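Tile and grout: speaker notes, Tuesday evening session

Start on time. Thank Jolene Lockyer for the room. Slides are numbered, handout is not.

Slide 1. Who I am. Tile setter first, then estimating, now mostly repairs. Most of my calls are for grout, and most of those are showers.

Slide 2. Layout. Find the center of the back wall and dry lay one row before mixing anything. If the cut at the corner comes out under 2 inches, shift the row by half a tile. Running bond hides a wall that is out of plumb better than a straight stack does — pause here, someone always asks about herringbone. Say we'll get to it at the end.

Slide 3. Staggered joints on three walls.
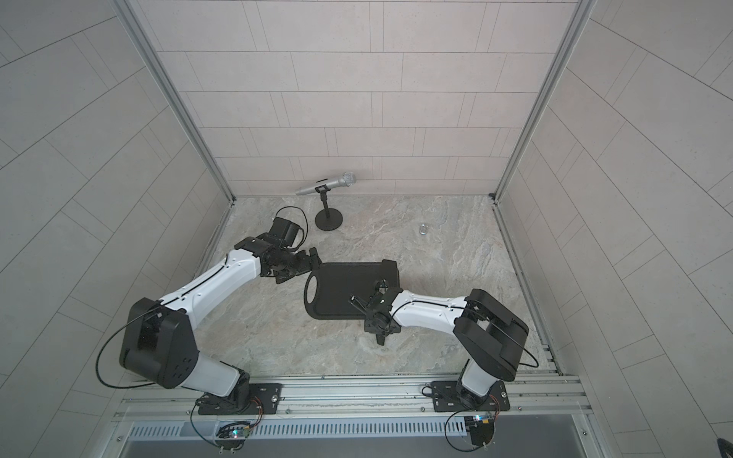
Brick pattern on the back and side walls, marble-look floor.

Ask the room how they would treat the inside corners. The answer is caulk, color matched, never grout. Two planes move separately and grout cracks at the joint.

Slide 4. The Briggs house. Shower of 146 square feet of tile, 37 of them taken out again over one bad pan. Go through the bill line by line. Don't rush it.

Slide 5. Sealing. Cement grout needs it, epoxy doesn't. Wait 3 days — longer in December if the house is cold. Pass the two sample boards around, left side first.

Questions. Ewan Prendergast has the spare microphone. Herringbone if there is time.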